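Blur Is Data Too (I Think)
Posted 12/09/2025

So the numbers are finally in, and I have been itching to write this one up since May. If you've been reading for a while you know the question I keep coming back to: when you train a policy from a wrist camera, what do you do with the blurry frames?

The usual habit, mine included, was to throw them out. You record your demos, you run a sharpness filter, and everything under the line goes in the bin. It feels tidy. Nice crisp frames in, nice crisp behavior out, right? I did it that way for two whole projects and never once checked whether it helped.

Then Andrade came along. Andrade is what we call our little pick-and-place policy (it's the name of the street my old apartment was on, no deeper meaning), and it had one really annoying habit. It would reach nicely, get close to the thing it was supposed to grab, and then hesitate. Sometimes it hovered. Sometimes it backed off and started the whole reach over again, which is funny the first time and much less funny by lunch.

I blamed the learning rate. I blamed the calibration. I blamed the gripper controller for most of a week – sorry, gripper controller. What finally got me looking in the right place was plotting where the dropped frames came from. They were nearly all from the same two parts of a demo: the swing on the way in and the little wrist turn before a grasp. We had been cutting out exactly the stretch where the robot was getting lost!

So here's what I did. I took 300 demos recorded on the bench at Bekidach and made two training sets out of them. Set one got the sharpness filter, same as always. Set two kept everything. Same network, same number of training steps, same seeds. Then I ran each policy for 161 trials, with the objects shuffled between runs, and scored a trial as a success only if the object ended up in the gripper within 60 seconds. No partial credit, because I know what I'm like with partial credit.

The policy that saw the blur won. It restarted its reach far less often, and when it did miss, it missed close by and tried again from there. The filtered one was still a bit better on the very last stretch, where the arm is slow and the view is clean anyway, so I'm not going to claim this is free. But across the full task it wasn't a close race.

I also tried a middle road, which was to keep all the frames but give the blurry ones less weight in the loss. We named that version Drikum and I had high hopes for it. It landed in between the other two, which I guess is what you'd expect, and it added one more knob to fiddle with. I've dropped it for now. 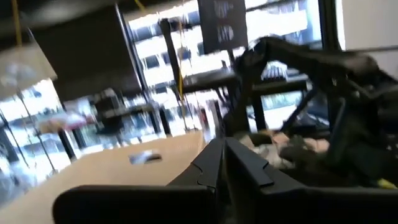 Why not just add fake blur to sharp frames during training? Synthetic blur smears the whole picture evenly, while real blur from a moving wrist depends on how far away things are and how the arm is turning, so a policy trained only on the fake kind still gets caught out by the real kind.

I did run a small version of that test, by the way, and it helped a little over the plain filtered set. I'd like to do it properly with blur made from the recorded joint speeds, but that means lining up the camera clock with the arm clock, and ours drift apart in a way I haven't sorted out yet.

Next up is repeating all of this on the Vudberg setup, where the light is different and the arm moves faster. If the result falls apart over there I'll post that too. And if you've done the same comparison on your own rig, please leave a comment with what you found, especially if you kept the filter and it worked out fine for you!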